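Disum Notes
Sunday, August 21, 2022

Posts on folding and packing for the Rivcombe move. I'm going over to Dunberg in December with one case and a rucksack, so I've started on the bulky things now.

1/ The case is 60 litres. I measured the inside again this morning and it's a bit shallower than the label says, which matters for anything with a hood.

2/ Summer stuff is easy. T-shirts rolled, towels flat on the bottom, done in one go. I won't go over that again.

3/ Coats and hooded tops are the problem. I tried stuffing them into the corners for the last trip and everything came out creased – including the shirts next to them.

4/ So I've gone back to laying each one out flat on something firm. A mattress with only a sheet on it sags and you end up folding the dip into the cloth. A woven mat on top sorts that out.
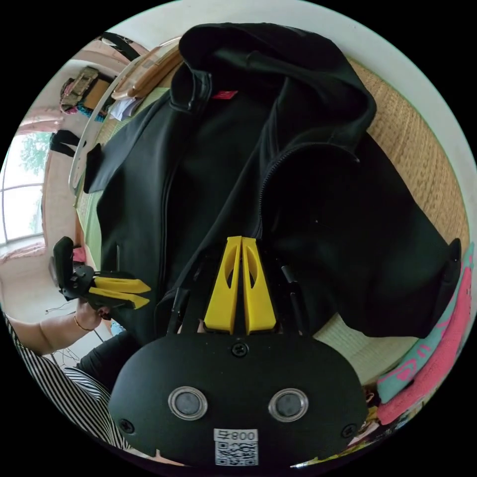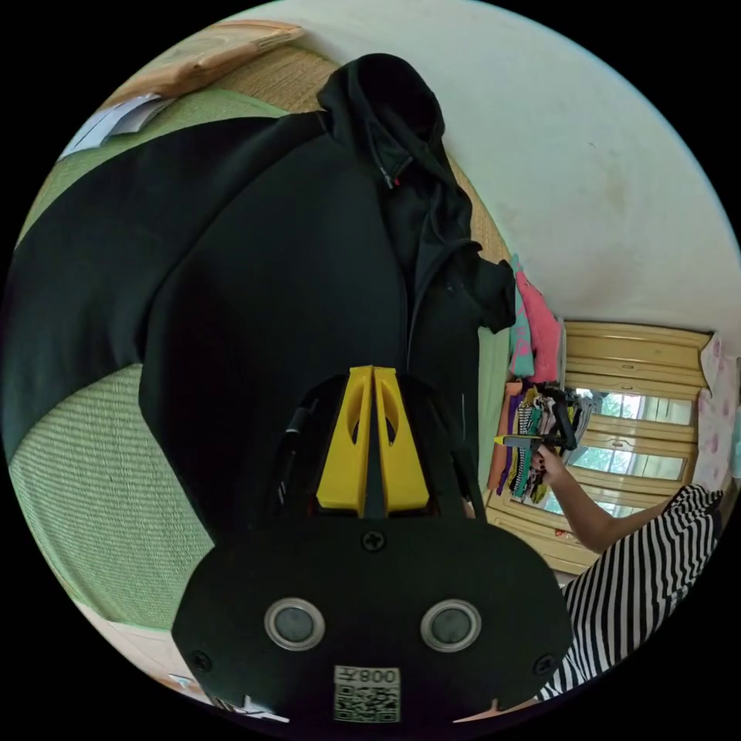

5/ The order I use for a hooded top is sleeves, sides, hood, then up from the bottom. Sleeves go first, and it helps to start with them pulled out well clear of the body, like on the black one. Once they're crossed over the middle, the sides come in to meet them. Fold the hood down last of all before you turn the hem up, and tuck any drawstring inside it.

6/ If there's a long zip, do it up before you start. Half open, it kinks and the fold won't lie straight.

7/ Don't press down hard. Smooth it with the flat of your hand from the collar to the hem and leave it there.

8/ I bought a set of 4 packing cubes from Henao. The two big ones take a folded jacket each. The small ones are only good for socks and chargers.

9/ Weighed a cube on its own in the kitchen – 310 grams with nothing in it. More than I expected, so I might leave 2 of them behind.

10/ Jumpers next, then shoes. I still haven't decided whether the boots go in the case or on my feet.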